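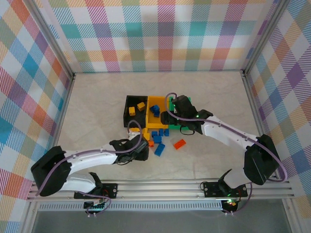 Odska Opens Registration for Home Sorting and Storage Course in October

Odska, the household education service, announced on 21 Sep 2025 that registration is open for its fall course on sorting and storing goods at home. The course, titled Cimska, begins in October and will be offered to adults in the Prikum district and surrounding towns. There is no charge to residents of the district.

Cimska was developed in response to requests received through the Odska advice line over the past year. Callers asked most often for help with children's belongings, seasonal clothing, household papers and the contents of garages and basements. Many had moved to smaller homes or had taken in an older relative. The course addresses each of these situations and can be completed by people with very little spare time.

"People come to us when a closet or a spare room has stopped being usable," said Trinh La, director of programs at Odska. "They have usually bought containers already. What they want is a plan for deciding what goes in them, and some help getting started on the first shelf."

Course Content

Each participant selects a single area of the home at the beginning of the course and works on that area until it is finished. Instructors will ask participants to empty the area fully, group the items by use and measure the space before any storage products are purchased. Participants are encouraged to use boxes, jars and baskets they already own.

The first part of the course deals with items used every day, including kitchen goods, toiletries, school supplies and toys. Sessions cover the height at which items should be kept, the use of open and lidded containers, and the labeling of shelves in homes where several people share the same space. A separate session is set aside for families with children under school age, with attention to the safe storage of medicines, cleaning products and small parts.

The second part deals with items that are kept for long periods. Participants will learn how to prepare woolens and bedding for storage, how to protect photographs and letters from damp, and which household papers should be kept in their original form. Guidance on tax and legal records will be general in nature. Participants with specific questions will be referred to a qualified adviser.

Printed worksheets are included. They may be collected at the first session or requested by mail at the time of registration.

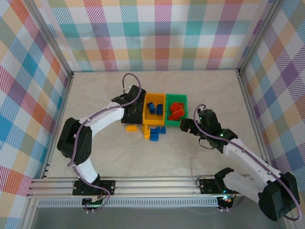
Format and Schedule

Cimska will be taught in person at the Nel Community Hall, with evening and weekend groups. The same material is presented in both, and participants may move from one group to the other if their work schedule changes. Each session includes a short talk followed by practical work at tables and time for individual questions.

A total of 109 places are available for the October intake. Places will be assigned in the order in which registrations are received. Applicants who do not receive a place will be added to a waiting list and contacted before registration opens for the next intake.

The hall is accessible by wheelchair, and large-print worksheets are available on request. Applicants who require an interpreter are asked to say so on the registration form so that arrangements can be made before the first session.

Home Visits

Odska will also offer home visits to participants who have difficulty lifting, bending or reaching. Two members of the program staff will attend each visit, which is limited to the area of the home chosen by the participant. Staff will move items only with the participant present and will not remove anything from the home without written permission.

Requests for a home visit should be made on the registration form. Visits are open to tenants and homeowners alike. Tenants who wish to have shelving fixed to a wall must first obtain the consent of their landlord, and Odska is not able to obtain that consent on a tenant's behalf.

"A home visit is often the part that makes the rest of the course possible," said La. "Someone may know exactly how they would like the pantry to be arranged and still be unable to lift down what is stored on the top shelf."

Donation of Unwanted Goods

Participants may bring unwanted household goods in clean and working condition to a collection point at the Nel Community Hall during the course. More than 300 households used the collection point during the spring intake. Accepted goods include cookware, books, board games with all pieces present, unused linens and storage containers with or without lids.

The collection point cannot accept mattresses, car seats, paint, batteries, opened food or electrical items with damaged cords. Residents with goods of this kind should contact the Prikum waste office for information on drop-off sites and fees.

How to Register

Registration forms are available at the Odska office, at the front desk of the Nel Community Hall and at public libraries in the Prikum district. Completed forms may be returned by mail or in person. Applicants should indicate their preferred group, the area of the home they intend to work on and any assistance they will need. Proof of address is required from residents of the district.

Residents of surrounding towns may register for a fee that covers the cost of materials. The fee is payable at the first session and may be waived in cases of hardship.

About Odska

Odska provides household education to residents of the Prikum district through courses, printed guides and a telephone advice line. Its programs cover home storage, basic repairs, household budgeting and food preservation. Media inquiries may be addressed to Trinh La at the Odska office.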